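Flannel shirts that don't shrink in the sleeves?
Clothing and Shoes > Shirts
Views: 3,965
Started January 30, 2019

longarms_mike2
Posts: 134

I'm looking for a plaid flannel shirt that will keep its sleeve length. I have long arms and a normal size body, so I buy tall sizes when I can find them. Every flannel I've bought in the last few years fit fine in the store and then lost an inch at the cuff by spring. The body shrinks too but I don't mind that.

I wash cold and dry on low. I don't want to iron anything. Budget is up to $90 if the shirt is going to last. All cotton preferred, but I'd listen to arguments for a blend.

The two I've been looking at are the Valthorpe heavy flannel and the Plollow work shirt. Has anyone had either one for more than a single winter?

creekbottom
Posts: 1,000

I've had the Valthorpe since two winters ago. It shrank some in the first wash and then stopped. Buy it with the cuff hitting the base of your thumb and it ends up where it should. The collar is stiff for a while. Buttons are good and the pocket has a flap, in case you carry a pen.

Plollow I've only tried on. Thinner than I wanted.

hemline

Dry on low is your problem. Cotton flannel should not go in a dryer. Hang it on a plastic hanger, button the top button, pull the sleeves and the front placket straight while it's wet, and leave it overnight. I have flannels from college that still reach my wrists.

longarms_mike2

I live in an apartment and the bathroom is the only place to hang anything. A heavy shirt takes two days in there in winter and starts to smell. I've tried it.

hemline

Spin it a second time before you hang it. And put a fan on it.

grid_and_gravel

I disagree that the dryer is the whole story. If a mill preshrinks the cloth properly you can put it in the dryer on medium and lose next to nothing. If they skip that step you can baby it all you like and it will still creep up. I've got one Plollow that has been in the dryer every week and the sleeves are the same as my other shirts that never shrank. It is thinner than the Valthorpe, creekbottom is right about that, but it goes under a jacket better.

The label should say preshrunk or washed. If it doesn't say, assume it isn't.

hemline

Preshrunk on a label means the maker thinks it will shrink less. It doesn't tell you how much less. I've had preshrunk shirts come out of a warm dryer fit for a child.

grid_and_gravel

Warm, sure. I said medium. Depends on the machine.

Anyway we're both telling him about laundry and he asked about shirts.

northporch

Has anyone mentioned the Nwachukwu alterations shop in Jostimbridge? They will let down a cuff if there's enough fabric folded inside, and on work shirts there often is. I had two done in October. You can see a faint line where the old fold was but with plaid it gets lost in the pattern. It cost less than a new shirt by a long way. They can't do it on a shirt with a cut placket that runs right to the cuff seam, so bring it in and ask first.

They also told me to wash the shirt a few times before having anything altered, or you'll be back again.

creekbottom

That's good advice on the washing. I would not have thought of letting down a sleeve on a flannel. Did they match the thread?

northporch

Close enough. Gray thread on a gray and blue shirt. On a red one I might have been fussier.

secondshift_al

Coming at this from the other side, I have short arms and I buy flannel a size up on purpose and let it shrink to me. Works about half the time. The Valthorpe was a failure for me because it stopped shrinking, so for longarms_mike2 that ought to be a recommendation.

Blends: I have a cotton-poly flannel from a farm store and it has not changed at all. It also pills under the arms and holds on to smells. I'd take the shrinking.

longarms_mike2

OK, that's helpful. I drove over to the Valthorpe outlet in Jostimbridge on my lunch hour and tried on the heavy flannel in a large tall. Cuff was right at the base of my thumb like creekbottom said. Collar is stiff, yes. They had red, green and a brown I didn't care for. I'm going to get the green, wash it three times and report back.

One question about the pattern. On the green one the plaid doesn't line up across the front when it's buttoned. Is that normal for them or did I pick a bad one? The red one next to it lined up fine.

creekbottom

Mine lines up. I'd go through the rack and find a better one. Same price either way.

hemline

If the plaid is off at the front, check the side seams as well. If a panel was cut off grain the shirt will twist when it's washed, and then one sleeve looks longer than the other. I've seen people blame shrinkage when that was what they had.

grid_and_gravel

Agree with hemline on that one. Lay it flat on a table and see whether the vertical lines run parallel to the button edge. If they drift toward the hem, put it back.

I'd add that dark greens fade faster at the elbows than the lighter plaids do. My yellow one has worn the best of anything I own, and I didn't expect to like it. I bought it because the green was sold out. It doesn't show lint either, which the black one does badly.

secondshift_al

Yellow plaid is hard to find around me. It's all red and buffalo check from fall on, and by the time the other colors get marked down the talls are gone. What's the rest of it, yellow and brown? I had one like that and it looked like a couch.

grid_and_gravel

No, no brown. Yellow, black and gray - the gray keeps it from being loud. I've worn that combination to work plenty of times and never had a comment on it. You only get a strip of it in this one, on the right, but the colors come through.
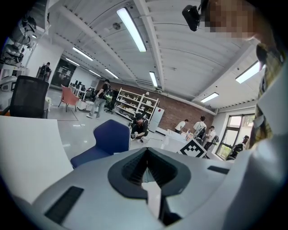

secondshift_al

Better than the couch, I'll give you that. My worry with yellow would be the collar, where it rubs on your neck. Do you pretreat it, or does the regular wash take care of it? I'd be buying the medium and drying it on hot, so I don't want to set a stain in there.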